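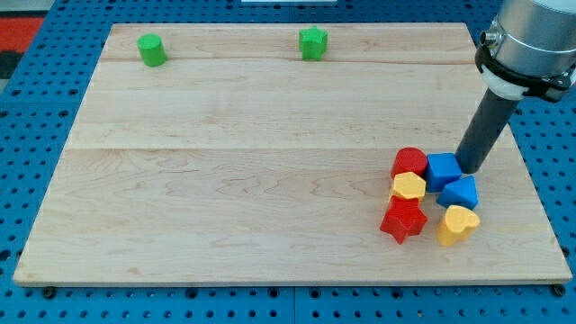 Members' discussion: open day at the Trevico workshop

Posted by lurasero_secretary, July 12, 2025

The Lurasero Technical Society wishes to record its thanks to Trevico for receiving our members at its open day in June. Eighteen members attended, of whom 13 had registered in advance. The principal demonstration was the table-top sorting cell, in which an arm fitted with a plain round tool moves coloured blocks over a maple board by pushing alone. The green cylinder and the green star were at the far edge, well away from the red, yellow and blue pieces gathered near the tool. Members who attended are invited to submit their observations in this thread. These will be considered when the autumn programme is prepared.

Posted by ashdown_gauge

I thank the secretary for arranging the visit. I was in the first group and found the demonstration instructive, although I must register a reservation. A sorting machine that cannot lift anything is of limited use to the trades most of us come from. My own works handled castings on inclined trays for many years, and a pushing arm would have been of no service to us. I should have preferred to see the packing line, which was listed on the notice and then withdrawn on the day.

Posted by millrace

I cannot agree with the previous contributor. Pushing is a harder problem than it looks. When an item is held, its position is known. When it is pushed, it may turn, slide off the tool or carry its neighbour along with it. Anyone who doubts this should look at the blue cube, which has the tool at one corner and the red cylinder against its side. A push there in the wrong direction moves both. I considered this the most useful part of the afternoon and would support a return visit.

Posted by ashdown_gauge

I do not dispute that it is difficult. My question was what it is for.

Posted by second_bench

The guide in our group answered a question of that kind. As I noted it, the Ejigu programme is a study of how an arm may be given a short spoken instruction and carry it out with the simplest possible tool. It is not offered for sale as a sorting machine, and the word "sorting" in our notice may have given the wrong impression. I would ask that the wording be corrected before the report goes into the bulletin.

Posted by lurasero_secretary

The point is accepted. The bulletin will refer to "the Ejigu table-top demonstration". With regard to the packing line, Trevico informed us on the morning of the visit that it was closed for maintenance. The Society had no earlier notice.

Posted by fen_lathe

May I ask those in the second group what instructions were given? We arrived after the question period and the sheet had already been collected. I was also unable to hear the guide from the back. A small loudspeaker would be a help on another occasion.

Posted by second_bench

The sheet listed 83 instructions. I copied down only a few, among them "move the green star to the yellow hexagon" and "separate the red star from the heart". The guide explained that visitors were free to choose from the list but could not add to it. I thought this a pity, as several members had suggestions of their own.

Posted by millrace

I would add that the star is the awkward one. A cube offers a flat side to push against, while a star has points and hollows, and the tool may bear on either. I asked whether the shapes had been chosen for that reason and was told that they had. The heart was mentioned in the same answer.

Posted by ashdown_gauge

I am obliged to both contributors. My view of its practical value is unchanged, but I withdraw the remark about the notice. If there is to be a return visit, I ask that it take place only when the packing line can be seen.

Posted by lurasero_secretary

Trevico has offered a further date, subject to a minimum of eight members. Fitano has also written to propose a visit to its warehouse, where lifting equipment is in daily use, and this may be of more interest to some. Members should state below which visit they prefer. Travel claims for June should be sent to the office with receipts attached.

Posted by fen_lathe

Fitano, please, if there is parking.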